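Chapter 4
Putting a Story Back in Order: Continuity, Gaps and the Collected Edition

I bought my first collected edition by mistake. I thought I was getting one long story, and what I got was a fat book of pieces, written years apart by people who (as far as I could tell) had never read each other's work. The hero had a scar on page 11 and no scar by page 50. A sidekick died and then turned up for breakfast. I was hooked, of course, and I've been reading comics with a pencil in my hand ever since.

In the last chapter we looked at the single issue: how a page turn works, where the cliffhanger goes, what the letterer does for you without your noticing. Now we're going to zoom way out. We want to know what happens when hundreds of those issues pile up, and someone at a publisher has to decide which ones go in a book together and in what order.

I'll be leaning on a series called Gendunora for most of this chapter, so let me give you the short version. It started as a backup strip, eight pages at the back of somebody else's comic, about a ferry pilot named Kalline who can't remember anything before the night she washed up in the port of Uvora. That's it, that's the hook! The strip got popular, Kalline got her own title, and then the trouble started, because readers wanted to know what she'd forgotten and each new writer had a different answer.

So by the time the first collected edition was planned, there were two childhoods. In one she grows up on a lighthouse rock with an uncle. In the other she's a runaway from the Tsuchiya, the smugglers' guild that hunts her through most of the early run. Both had been printed. Both had fans. You can't just throw one out (well, you can, and we'll get to publishers who did, in the section on reboots).

There are two basic ways to arrange a book like that. Publication order gives you the stories as readers first met them. Story order gives you the stories as the characters lived them, so a prequel drawn ten years later goes right up front. I used to be a story order person, very loudly. Then I reread Gendunora that way and found that the lighthouse prequel gives away the secret of the uncle's letters, which the older issues spend ages teasing. The prequel was written for people who already knew. Put it first and you spoil the best surprise in the series for a new reader - and the prequel itself falls flat, since it keeps winking at things that haven't been shown yet.
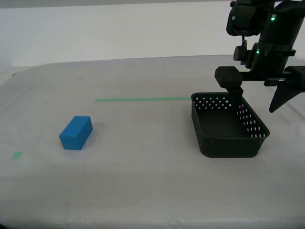

Lakmal Akanda told me I was being unfair to story order, and that the trouble was with the prequel and had nothing to do with where it sat in the book. A good prequel ought to work cold, was the argument, and if it needs the older issues in your head then it's really a sequel wearing a hat. I've gone back and forth on this. I still think most prequels are written for the faithful, but I've stopped saying "always" in class.

What we both agree on is that the order changes the story. Take Kalline's captain, the one who pulls her out of the water. In publication order he's kind for a long while and then we learn he was paid to find her. In story order we see him take the money first, and every kind thing he does after that looks rotten. Same pages, same drawings, different man.

This matters for the word "continuity," which gets thrown around a lot. I'm going to use it to mean the set of facts a reader is expected to carry from one story to the next. Notice that I said expected. A fact can be printed and then quietly dropped, and a fact can be dropped for years and then come roaring back when a new writer digs it up. That second move is often called a retcon, short for retroactive continuity, and we'll spend the second half of the chapter on it.

Before you read on, pick a long-running series you know well and write down what you believe about the main character's early life. Leave yourself some room next to each fact. When we get to section 4.2 I'll ask you to go find the issue where you learned it, and I'm willing to bet that at least one of them won't be where you think it is.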